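Living at the kitchen end

When we moved to Ernley I had a picture in my head of the dining room. You know the sort of thing, a long table with a cloth on it, people passing potatoes, a jug of something from the garden. We had never had a dining room before and I was a bit giddy about it. I even bought napkins. Cloth ones, sixty of them in a job lot from a hotel that was closing down, and if anybody reading would like some cloth napkins please do get in touch as I still have most of them.

That was three winters ago, and I can tell you the room has been used for dining on very few occasions, mostly Christmas, and once when the kitchen ceiling was being plastered. The rest of the time we eat where we have always eaten, squashed up at the kitchen end with the radio on and somebody's elbow in the butter.

I used to feel guilty about it. My mother had a front room that was kept for best, and I swore as a teenager I would never do the same, and there I was hoovering a carpet that no feet had touched since the last time I hoovered it. So this spring I gave in, rolled up the carpet and decided the room could be whatever it liked.

The first thing it needed was a proper table for doing things on. The old one was my aunt's, very dark and very shiny, and you couldn't put a cup of tea down on it without a small lecture from your own conscience. It has gone to my sister in Breathnach, who has the right kind of house for it and (she won't mind me saying) the right kind of children, meaning grown ones. Getting it there was a saga. The legs come off, in theory. In practice one of them came off in the hallway and the other three stayed exactly where they were until my brother-in-law arrived with a rubber mallet and a flask of soup.

I spent a silly amount of time choosing what should come next. I went to the big place out past Tasell twice, and walked up and down with a tape measure in my pocket, and came home both times with candles. I looked at trestles, which wobble. I looked at a beautiful old school bench for £345, and stood stroking it for quite a while before remembering that we'd also need a new boiler before long. In the end I went for plain and white, on the grounds that plain and white shows you the crumbs and so you wipe it.

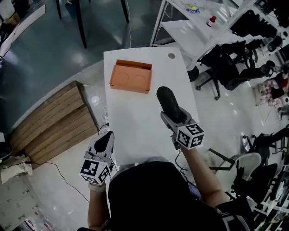

The white table, with the orange tray at the far corner.

I do love a plain table, I've decided. It makes you want to start something. In the first week I cut out a pair of curtains that had been in a bag since the last house, and I sorted the seed packets, finding that I own four lots of the same beetroot. Then I wrote letters, real ones with stamps, to two old neighbours, and one of them wrote back with six pages about her hip. I was so pleased to get it that I read it standing up in the porch with my coat still on.

A room with no fixed purpose does fill up, mind you. I'd imagined it would stay airy and that things would be put away at the end of the day, and for a fortnight they more or less were. Then came the jigsaw, and the ironing that was only going to be there until teatime, and a bag of things for the charity shop which I keep taking things out of again. My husband has taken to calling it "the depot". He isn't allowed to complain though, as a good third of it is his bicycle.

So we have made a few rules, very gentle ones. Anything on the floor by bedtime on the last night of the month has to go upstairs or out. Jigsaws are exempt until finished, up to a limit (the limit is still being discussed). And there are always two chairs kept clear, so that if someone drops by they can sit down without me snatching up armfuls of washing and apologising. That last one has made more difference than I'd have guessed. People do sit down now. The woman from number 101 came to return a cake tin and stayed until it was dark, and we had the window open and could hear the swifts going over.

I'm still thinking about the walls. At the moment they are a sort of weak mushroom that the last owners must have got cheap, as it's in the airing cupboard as well, and on the inside of the shed. I have a tester pot of yellow which looked like butter in the shop and looks like custard in here. There's a green too, and I've painted a patch of it behind the door where I can go and look at it in different lights. In the morning I'm sure. By four o'clock I've gone off it completely. If any of you have painted a north-facing room and been happy with it, I would love to know what colour you chose, and whether you did the ceiling too.

The napkins, by the way, make very good dusters. I've also lined the seed drawer with them, and there's one round the handle of the watering can where it pinches. Only fifty-odd to go!

Next time I'll tell you about the curtains, if I've managed to get them up by then. One is longer than the other and I haven't decided which of them is wrong.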